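The Orange Bench
Inside a shared workshop where two builders are teaching a secondhand arm to handle water bottles

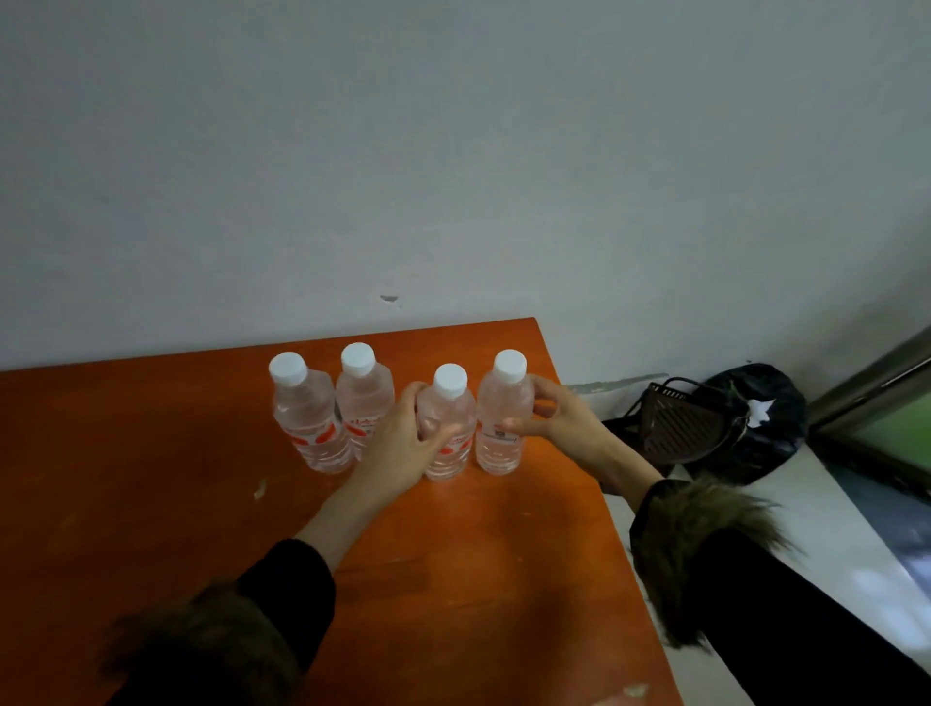 Transparent objects are hard for a cheap depth sensor. Infrared passes through the wall of the bottle, bends in the water and comes back from somewhere else, or fails to come back. The raw depth map has a hole where the bottle should be and a false surface a few centimetres behind it. Noboru Fukuda and Sandrine Besson have been working on this since August at Brindenier, a shared workshop with 128 members and one good drill press.

Their machine is a six-axis arm called Vollgate, after the name on the shipping crate that now serves as its stand. Fukuda rebuilt three of the joints, replaced the wiring harness and printed new covers in grey PETG. Besson wrote the control software, which runs on a used desktop computer under the bench. The task they set themselves was small: move a full bottle of water from one place in a row to another without knocking over its neighbours.

The first attempts were programmed by hand. Besson measured the bottle positions with a steel rule, entered them in a table and had the arm step through a list of waypoints. Performance was fine until a bottle sat a centimetre off its mark. A full half-litre bottle weighs a little over 500 grams and carries most of that below the shoulder, so a finger that arrives early and high will tip it.

In the second version the arm learns from people. A member stands at the bench wearing a head-mounted camera and handles the bottles in the ordinary way, with both hands. The recordings are cut into short clips, the hand positions are estimated in each image, and a policy is trained to predict the next position from the last several. The set now stands at 1376 clips. Fukuda did most of the early ones himself, then asked for other people when he noticed that the model had picked up his habit of gripping very low.

"My hands are large and I don't bend my wrist much," he says. "The arm started doing the same thing, and it doesn't have the clearance for it."

Clothing caused trouble as well. The hand estimator, which they call Wetier, was tuned on bare forearms. Loose sleeves and thick cuffs shifted its wrist estimate up the arm by as much as four centimetres. Besson considered a dress rule and decided against it. She wanted variation in the data, and the workshop is cold in the mornings. She added a correction step that fixes the wrist from the knuckles and ignores everything past it.

The orange tabletop was already in the room, and it has turned out to be useful. Saturated orange sits well away from skin tones, clear plastic and white caps once the image is converted to a hue channel, and a simple threshold will separate most of the bottle outline from the background. The drawback is gloss. A broad reflection moves across the surface through the day, and wherever it falls the red channel clips at 255 and the threshold fails. Fukuda tried matte spray on a test patch, disliked the texture and cleaned it off. They lowered the exposure instead and accepted more noise in the shadows.

Caps do much of the remaining work. A white disc seen from above is easy to find, and its centre gives the bottle's axis. From there the software places a cylinder of known diameter and plans the grip against that, with no depth reading at all. Labels help to fix the height, although a bottle turned to show its small print offers less to match than one showing large lettering.

The gripper has two fingers faced with silicone cut from a baking mat. Closing force is limited in software, set just under the point where the ribs begin to flatten. Besson found that figure by squeezing bottles against a kitchen scale for an afternoon.

In the last round of tests the arm completed roughly eight moves in ten. Most failures came when the target stood close between two others and the fingers had no room to open. Fukuda is drawing a narrower pair, with the servo, a Fujimoto unit, moved back toward the wrist. Besson wants more two-handed clips before they train again, and there is a sign-up sheet on the workshop door.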